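February 2021

Progress report to the Tudose fund: Bevlow hospitality training course
Prepared by Liviu Barbu

## Enrollment

The course opened in October with 67 trainees. Most had no paid kitchen or bar work behind them. Classes are split between Bevlow and the smaller site at Vikine, which has one sink and limits us to short sessions there.

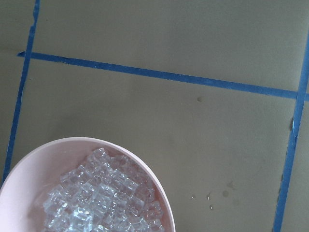

## Teaching

Trainees have completed 713 hours of supervised practice. Food safety and allergen units are finished. The drinks unit is under way and covers measures, ice handling, glassware and garnish.

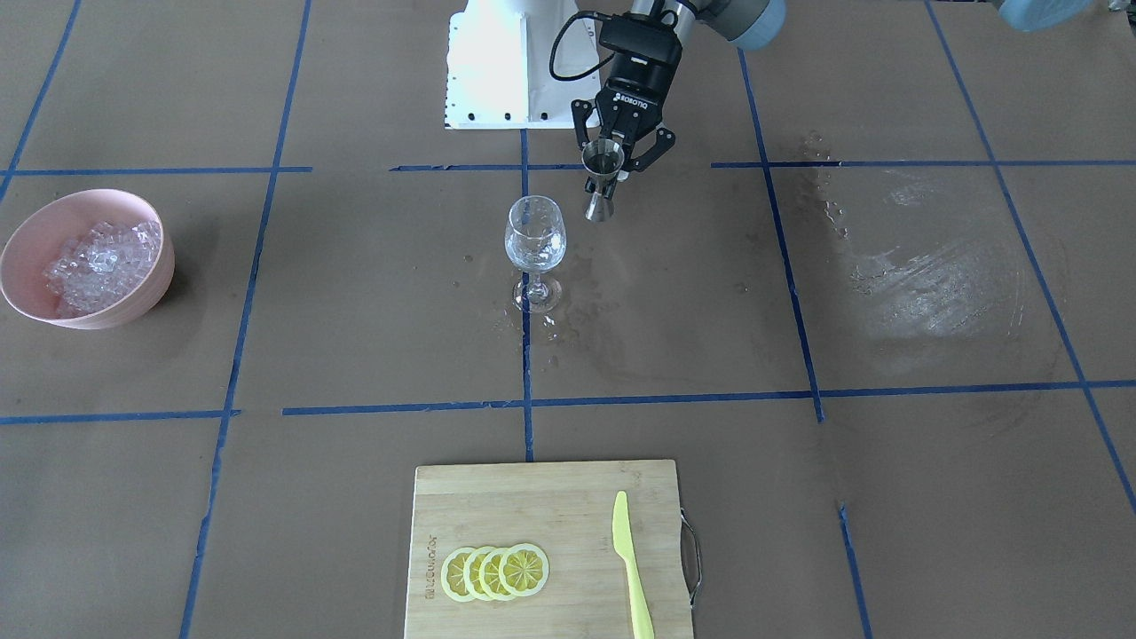 *Jigger and stemmed wine glass, drinks unit.*

Petrică Barbu rewrote the handout on measures after the first group mixed up single and double pours. The new version is two pages and has been used since the second block. Written test scores for that block are still being entered. 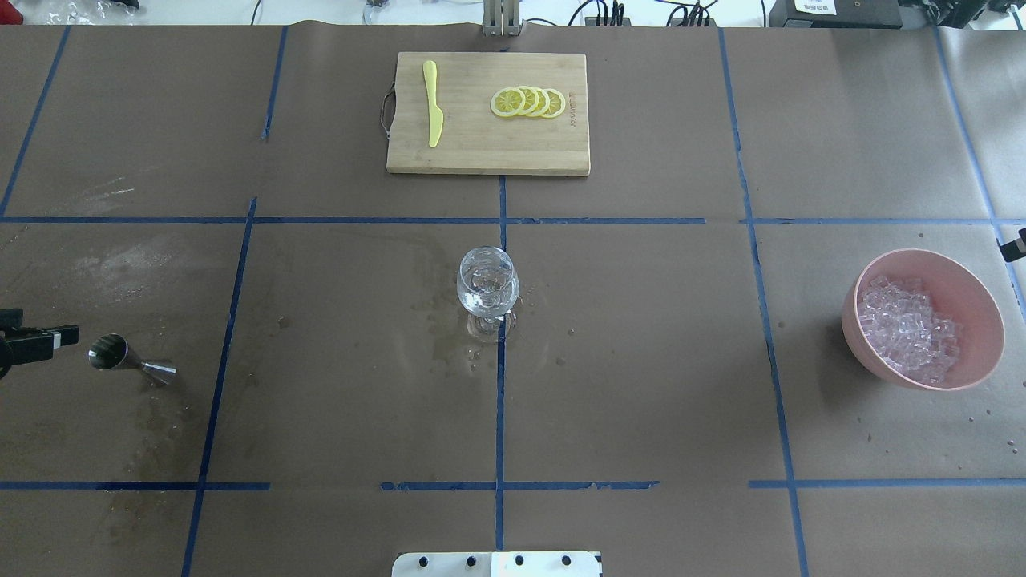
*Sliced lemon on a bamboo board, with a bowl of ice and a glass.*

## Costs

We spent $391 on produce and ice and $295 on replacement glassware. Both are within budget. The Plallo invoice for aprons has not arrived and will appear in the next report.

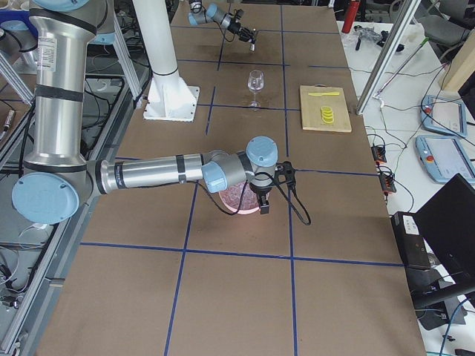
Work placements are behind plan. Three of the restaurants that agreed to take trainees have cut their hours, and one has closed its bar. For now we are running extra practice at long tables like the one covered in cardboard and marked off in blue tape. Placement dates will be set again once the restaurants confirm their spring schedules. We ask the fund to let us carry the unspent travel money into the next period.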